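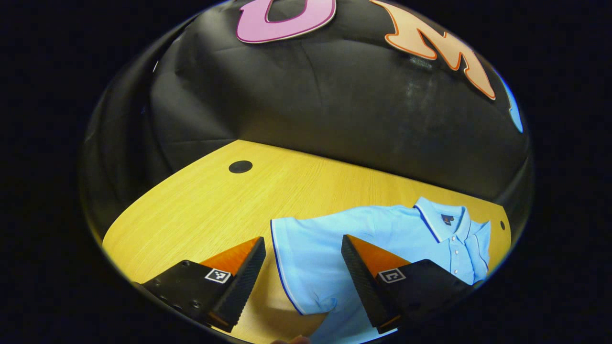

23/07/2021. Second round of the cloth tests for the Judum stage curtains. The question is still the same: which of the black fabrics can be folded, carried in a van, hung up the same evening, and look acceptable under side light. Zdislava Sýkora thinks we are too strict with creases, because the audience sits far away. I don't agree completely. A black backdrop with soft diagonal folds, like the one behind the pink U and the orange M, shows every fold as soon as the light comes from the side, and dusty smudges are even worse than the folds. I want to have numbers before we order.

Samples: Steria (cotton, heavy) and Štefanec (polyester, brushed on one side). Each piece was folded in four, pressed under a board for 30 hours, then hung from the rail with no weights.

Steria: creases still clear after one hour. Steam helps, but the cloth takes it slowly and the lower hem became wavy. I measured the width after steam and lost 11 mm on 1,112. For one panel this is nothing, for the whole curtain we must add it to the cutting list.

Štefanec: the creases fell out much better, almost gone by lunch. But it collects chalk dust from everything. I brushed it with the soft brush and the dust only moved to another place. The sticky roller works, with patience. It needed 161 strokes for one panel, both sides.

Letters: the felt ones hold well on Štefanec with small hook dots. On Steria they slide down if the dots are only at the top.

To do: ask Stirnammont for the price of 100 meters of the Štefanec, unhemmed. Repeat the hanging with a chain in the hem. Buy rollers.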